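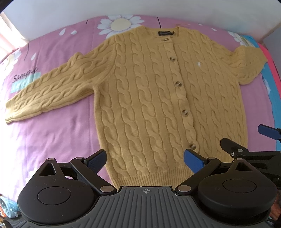 Cable-knit cardigan laid flat on a bed before folding.

Folding a heavy cable-knit cardigan for drawer storage

Posted by Ehab El Sherbiny in Clothing Care, Pavness Household Help

I should be grateful for guidance on the correct way to fold a buttoned cardigan with raised cables. The garment is mustard yellow, with five buttons and a wide ribbed hem. I have until now kept it on a hanger, and the shoulders have begun to stretch. The drawer available to me is 21 cm deep. Should the buttons be fastened before folding, and is it acceptable to place other knitwear on top?

2 replies

Ragab
Member, 177 posts

Hangers are not recommended for knitwear of this weight. Please proceed as follows.

Fasten every button and lay the cardigan face down on a bed or a large table. Smooth it with the flat of the hand, working from the neckline towards the hem. Do not pull at the ribbing.

Fold one side in towards the centre of the back and lay the sleeve straight down along the body. Repeat on the other side. The sleeves should lie next to each other and should not cross, as crossed sleeves leave a thick ridge in the middle of the pile.

Bring the hem up to the middle, then fold once more towards the collar. Turn the garment over so that the buttons face upwards.

Heavier items should be placed at the bottom of the drawer. Lighter knitwear may be kept on top, provided the drawer closes without pressing on the pile. Any lint visible on the front should be removed by hand or with a soft clothes brush before the cardigan is put away. I would advise against sticky rollers on cables. Garments that have been worn should be washed according to the care label and dried completely before storage.

Getano
Member, 60 posts

I roll mine. It takes less room and I have had no complaints. Buttons on the inside.

Thread closed to new replies on Tuesday. Further enquiries may be submitted through the Clothing Care page.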